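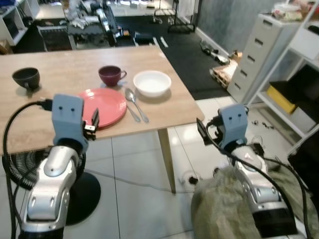 Manríquez

Vakero is a planner and logging tool for two arms working over one table. This card covers release 2 and the recordings that ship with it: 105 table-setting runs with cups, plates, a bowl and cutlery. Read it before you trust the success rate.

The success flag is set by the planner itself. If the gripper closes and the last waypoint is reached, the run is marked good, whether or not the plate came along. I would treat the flag as a record of what the software believed. Ergate, the older checker, looks at the object poses as well and is much harder to please, but it loses thin things such as spoon handles when they lie against a plate rim.

Collision checks treat each arm's cables as part of its last link. This is a guess, and a generous one.

Time stamps come from two clocks. The sync script lines them up at start and then hopes for the best. Frame 707 is the first place I would look for drift – and if the wrist view and the arm log disagree there, believe the log.
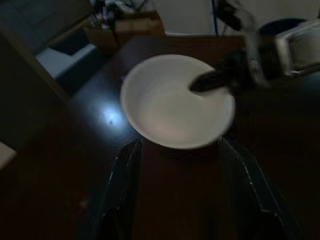 Why not drop the planner's flag altogether, Rarkix asked on the tracker, if Ergate is stricter and you trust neither? Fair point. It stays for now because old scripts read it, but the default will change to "unknown" in March.

Do not use these runs to compare grippers. The set was never balanced for it.

Last edited 2022-10-03 | Contact the maintainer | Back to top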